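Leave the Tape on the Floor

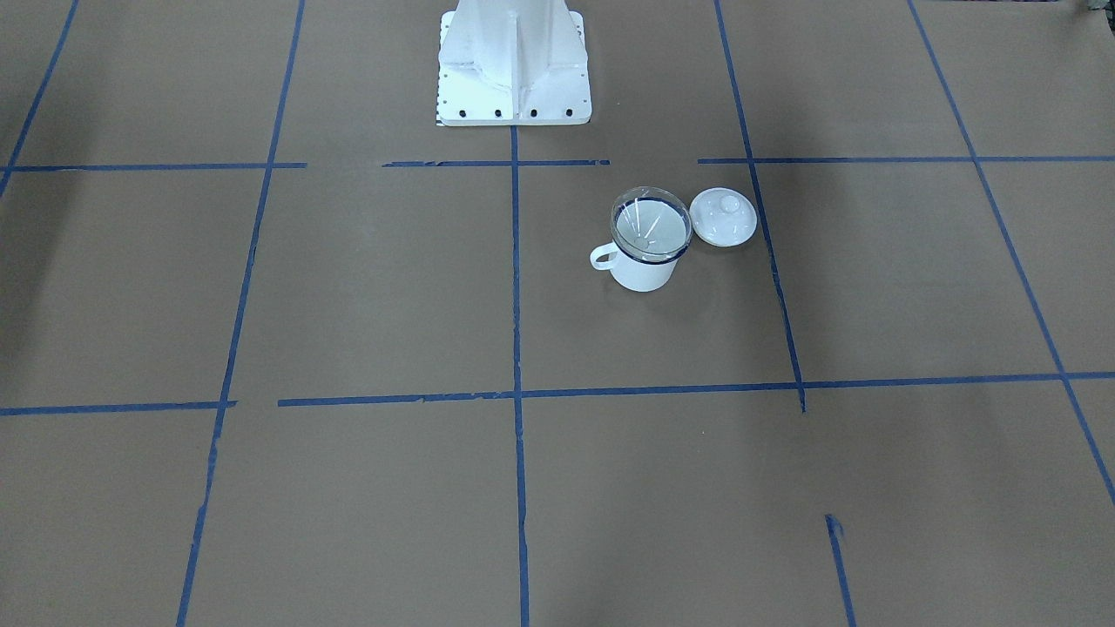
The pedestal and the taped floor, with the mug and its lid in one of the cells.

Every few months somebody who has come to look at our cell in Lorthorpe asks when we are going to finish it. They mean the floor. The pedestal is white metal on a proper plate, and in front of it is brown paper marked out with blue painter's tape. People take the paper for a stopgap. I think it is the best decision we made, and I would like more small workshops to make it.

The usual advice is to fix everything. Bolt down the base, bolt down a table, machine some locating pins, and never touch any of it again. For a cell that will do the same job for years that is good advice, and I have followed it. The cell we looked after at Palton had dowelled fixtures and ran well with them. But ours changes its work often. Since May we have laid the floor out 11 times, and a drilled floor would have had us filling holes for most of the summer.

The base is a different matter. It should be bolted and it should be checked. We put a torque wrench on the plate bolts at the start of every week, and it takes three minutes. If the base shifts, every taught position shifts with it, and you can lose a day blaming the gripper or the program before you think to look down. I have lost that day. So spend the money and the care on the plate, and be relaxed about what lies in front of it.

What the tape gives you is a shared language. The person writing the task and the person setting out the objects can both say "right of the centre line, below the first cross line" and mean the same patch of floor. A mug goes in one cell with its lid beside it, and if the lid needs to lie across a line, you can say that too. It does not need to be accurate to the millimetre. Accuracy is the job of the calibration, and anyone using the edge of a strip of tape as a datum is asking too much of it.

There are fair objections. Tape frays. It lifts at the ends and tears where one piece meets the next, and the lines wander when they are laid by eye. Paper creases, and the creases show in the camera views. Our friends at Sampaio went over to a printed vinyl mat for these reasons, and it does look better. It also cost them a good deal more than a roll of paper, and when they changed the cell size they had to order another one. Ours took 39 minutes to strip and relay last time, including sweeping underneath.

My answer to the fraying is a routine. Look along the lines before the first run of the day. Press down any end that has lifted, and replace a strip if it will not stay down. Do not lay new tape over old, as the ridge builds up and light objects rock on it. Change the paper when a crease no longer goes flat under your hand. Before taking the old sheet up, measure from the front edge of the plate to each cross line and write it on the wall chart, so the next sheet starts from the plate and not from somebody's memory.

I would go further and say that a floor that looks too finished does some harm. On the Pusau job the mat was so smart that people were unwilling to mark it, and positions were kept in a notebook that went home in somebody's bag. On paper you just write the note beside the line.

None of this excuses a sloppy cell. Keep the bolts tight and the chart up to date. The next time a visitor asks when the floor will be finished, I shall offer them the roll of tape.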